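Last revised in May. Replaces the earlier sheet kept in the front office.

# Work Surfaces and Tables: Frequently Asked Questions

These answers apply to all shared work surfaces in the Clallow building, including the sorting room, the packing room and the two project rooms on the upper floor. Questions about chairs, shelving and lockers are covered on a separate page.

## General use

### Who may use the shared work surfaces?

Any registered member, student or staff user may work at a shared surface during opening hours. Guests may do so when accompanied by a registered user, who remains responsible for the condition of the surface until the booking ends.

### Do I need to book?

Booking is required in the project rooms and the packing room. The sorting room operates on a first-come basis, except on Sunday, when all rooms must be booked in advance. Bookings are made through the Zavport page or at the front office. A booking covers one surface, not the whole room.

### How long may I keep a surface?

The standard period is 70 minutes. One extension of the same length may be requested if no other booking follows. Please include clearing time in your booking. A user who is still packing up when the next person arrives is considered to be over time.

### May I leave unfinished work in place?

No. Work left on a surface after the end of a booking will be moved to the holding shelves in room 337, where it is kept for 11 days. Unlabeled items are treated in the same way, although it is harder for us to return them. Large pieces that cannot be moved by one person should be discussed with the front office before work begins.

### Can I move a table to another part of the room?

Tables in the project rooms may be moved within the room and must be put back afterward. Tables in the sorting room and packing room stay where they are. Several of them have been leveled individually, and it takes a good deal of work to level them again.

## Protecting the surface

### What may be placed directly on a work surface?

Paper, fabric, books, boxes, hand tools at rest and ordinary household objects may be placed directly on the surface. Items with rough bases, including unglazed pottery, stone and cast metal, should stand on a felt or cloth pad. Pads are kept in the supply cabinet in each room.

### May I cut, drill or staple on a work surface?

Cutting is permitted only on a cutting mat. Mats are available in two sizes. Drilling and stapling are not permitted on any shared surface and should be done at the heavy bench on the lower floor.

### What about heat?

Irons, glue guns, kettles and heated pans may not touch the surface at any time. A heat board must be under the appliance before it is switched on and must stay there until the appliance has cooled. Hot drinks are allowed in the project rooms if they are in a closed cup.

### May I use tape to mark out an area?

Low-tack paper tape is acceptable for the length of a booking and should be removed before you leave. Please do not use packing tape, duct tape or double-sided tape. If residue remains, report it and leave it in place. Scraping has caused more lasting damage to our tables than the tape itself.

### Is paint allowed?

Water-based paint may be used in the project rooms over a full cover sheet. Spray paint, oil paint and solvent-based varnish are not allowed anywhere in the building.

### Do I have to cover the surface for ordinary sorting or folding?

Covering is optional for dry work of this kind. Users who are handling light-colored fabric often choose to put down a clean sheet, and sheets may be borrowed from the supply cabinet. Used sheets go in the bin by the door, not back in the cabinet.

## Cleaning

### What should I use to clean the surface after my booking?

Use the spray and cloths supplied in the room. The standard product is Skodik, which is already diluted in the bottles and should not be mixed with anything else. Please do not bring your own cleaner. Abrasive powders, bleach and furniture polish are not allowed - polish in particular leaves a film that transfers to paper and fabric.

### What is the correct procedure?

1. Remove everything from the surface, including pads, mats and cover sheets.
2. Brush crumbs, threads and dust into the pan. Do not brush them onto the floor.
3. Spray the cloth lightly.
4. Wipe in straight passes from the far edge toward you, turning the cloth when it becomes dirty.
5. Go over the surface again with a dry cloth.
6. Wipe the front edge, where hands and sleeves rest.
7. Return the bottle and place both cloths in the laundry bag.

### Do I need to clean a surface I did not get dirty?

Yes. The dry wipe may be enough after paper-based work, but the surface must still be cleared and wiped.

### What should I do about a spill?

Blot it immediately and follow the cleaning procedure. Ink, dye, coffee and berry juice should be reported even if no mark remains, as stains on the lighter surfaces sometimes show only after several hours. There is no charge for a reported spill.

### Who does the deep cleaning?

Deep cleaning is carried out by Pîrvu, our maintenance contractor, when the rooms are closed. Rooms scheduled for this work show as unavailable on the Zavport page.

## Inspection and condition

### How are surfaces checked?

Staff check each surface at opening and again at closing. The check covers cleanliness, marks, edge damage and stability. Users should make the same check at the start of a booking and report anything they find within the first few minutes. Damage reported at that point is not attributed to the person reporting it.

### What does "clear" mean on the checklist?

A surface is clear when there are no objects, scraps, tape, liquid or residue on it. Items pushed to the back edge still count as items on the surface. Bags and coats should be on the hooks.

### How can I tell a mark from a shadow or a reflection?

This is the most common source of mistaken reports, particularly for the pale pink and beige surfaces. A smooth matte finish can look pinker in one area and grayer in another, depending on the light. Soft, dark patches with no definite outline are usually shadows, and a whitish patch may simply be reflected light. Change your viewing position, then pass a hand between the lamp and the surface. A stain stays where it is and keeps its shape. If you are still unsure after looking from two sides, report it and let staff decide.

A plain pinkish-beige surface with a blurred gray-brown shadow across the middle and a faint bright patch toward the upper right should be recorded as "no marks visible."

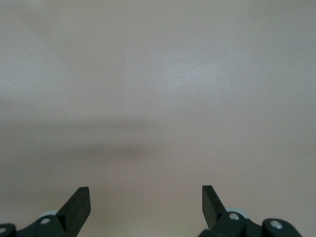

### What should I include in a report of damage?

Please give the following:

- the room and the number on the table label
- the type of damage (scratch, dent, stain, burn, loose edge, unsteady leg)
- the position, measured from the nearest corner
- whether it was present when you arrived

A photograph is helpful but not required. If you take one, switch off the flash and stand to one side of the lamp.

### Will I be charged for damage?

Ordinary wear is not charged. Burns, cuts made without a mat and damage from products that are not allowed may be charged at the cost of repair. The charge will be explained in writing before any payment is due, and you may ask for it to be reviewed.

### Can a damaged surface still be used?

It may be used unless it carries a red card. A red card means that the surface is unstable, has a sharp edge or is waiting for repair. Please do not remove the card or place anything on the surface, even for a short time.

## Other questions

### Are adjustable-height tables available?

Each project room has one adjustable table. Users who need it for reasons of access have priority and may book it before the general booking period opens. Lower the table fully before you leave.

### Can I request a different lamp position?

Clip-on lamps may be moved along the rail. Ceiling lights are fixed. If glare makes close work difficult, ask at the front office for one of the shaded lamps.

### Where can I ask a question that is not answered on this page?

Visit the front office during opening hours or dial extension 810 from any phone in the building. Questions left after closing are answered on the next open day.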